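Bachmann (packaging machinery)

Bachmann is a manufacturer of labeling and carton-sealing machines based in Turnthorpe. The company was founded by Ambros Gisler as a repair shop for bottling lines and later began to build its own equipment. It supplies mainly small food producers, dairies and contract packers.

History

The firm's first product was a hand-fed labeler for glass jars. Demand from local canneries led to a powered version with a conveyor, and repair work was gradually given up. Danylo Dovhaniuk succeeded Gisler as managing director and moved production to the former Ziltileo works, where the company has 279 employees.

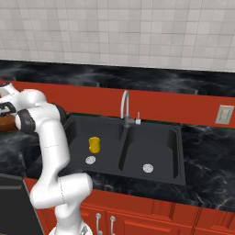

Products

The main product line is sold under the name Dirkon. It consists of 2 models, which share a frame and control cabinet. The smaller applies labels to round containers, and the larger closes and tapes cartons at a rated speed of about 510 per hour. Spare parts for earlier machines are still made to order.

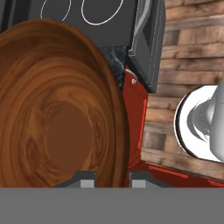
Wooden bowl with a stovetop behind it.

Service and training

Bachmann operates a service department in Turnthorpe and holds a training course for machine operators each May. Customers outside the region are served through independent dealers.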